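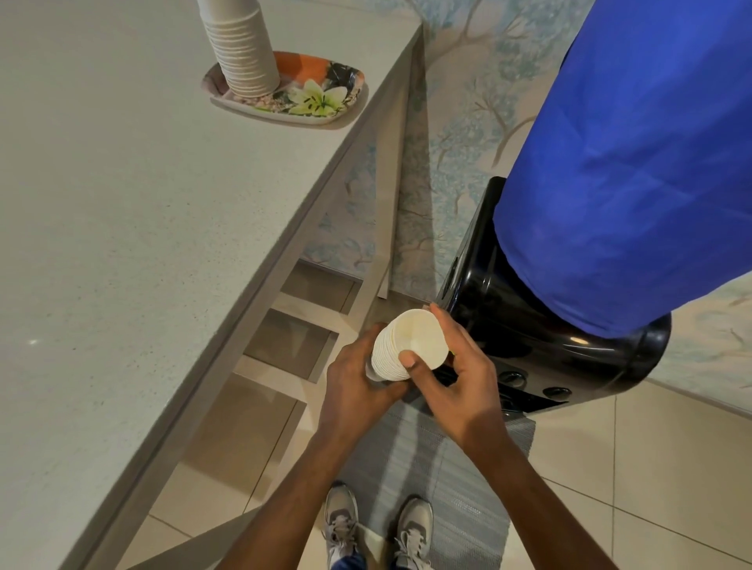 Paper cups on the lily tray

Come and taste apple brandy with us (and get paid a bit for it)

Hello! I'm Veronika Tanner and I do the blending at Sundow, the small distillery on the old mill road just outside Stanidton. I'm looking for 17 people to join a new tasting panel from October, and you really don't need to know the first thing about brandy. If anything I'd like a few of you who have never bought a bottle in your life.

A bit of background. We make one main spirit, an apple brandy called Barex, from cider that we buy in from growers up the valley. It goes twice through our Nägeli still (small, copper, bad-tempered on cold mornings) and then into oak. The oldest casks are now coming up to the age where I have to decide what goes into the first aged bottling, and there will only be 2,000 bottles of it, so I'd like to get it right. I've been nosing these casks for so long that I've stopped trusting myself with them. Cask 1,213 is the worst for this. One week I think it's all baked apple and honey, the next I get wet cardboard, and Hannelore says it's fine both times.

So I want other noses!

What you'd be doing

We meet on a Saturday at 10.30 in the morning, once a month, for six months. Mornings are best because your palate is fresher before lunch, though I know brandy at half past ten takes some getting used to. Each session lasts 90 minutes including a break. You'll get small samples with a code on each, watered down to a gentle strength, and a sheet to fill in. You sniff, you sip, you spit (please do spit, there are spittoons and everybody feels silly for the first five minutes), and you write down whatever comes into your head. "Smells like my nan's airing cupboard" is a perfectly good note and I'd much sooner have that than something copied off a label.

We don't talk during the tasting itself, as one person saying "banana" means the whole room gets banana. After the sheets are in you can argue as much as you like, and I'll tell you which sample was which.

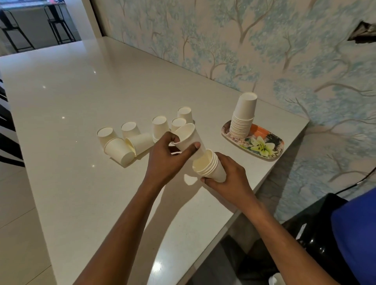

Stacking the cups

Who can apply

You need to be old enough to drink alcohol legally, and I will ask for proof at the first session. You should be able to come to at least five of the six dates. Please don't apply if you're pregnant, if you take medicine that doesn't mix with alcohol, or if you've been advised not to drink. Anyone who works for another distillery or a drinks shop will have to sit this one out, sorry.

Smokers are welcome but not in the hour before. The same goes for strong coffee, mints and curry. And no perfume or aftershave on the day, I'm quite strict about that one.

The tasting room is on the ground floor with a level way in from the car park. Even if you spit you take in a little alcohol, so please don't drive yourself home. The Stanidton bus stops at the bottom of the lane and we'll pay your fare both ways.

What you get

A small fee for each session, paid on the day, plus bread, cheese and soup afterwards. If you stay for the whole run you'll also get a bottle of the aged Barex when it's ready, and a walk round the still house with me, which I will happily stretch out for as long as you let me.

How to apply

Send a few lines to Hannelore Fankhauser in our office, or drop a note through the door if you're passing. Tell her your name, how to reach you, any allergies, and one smell you love and one you can't stand. We'll get back to everyone by the end of September, including those we haven't got room for this time.

Veronika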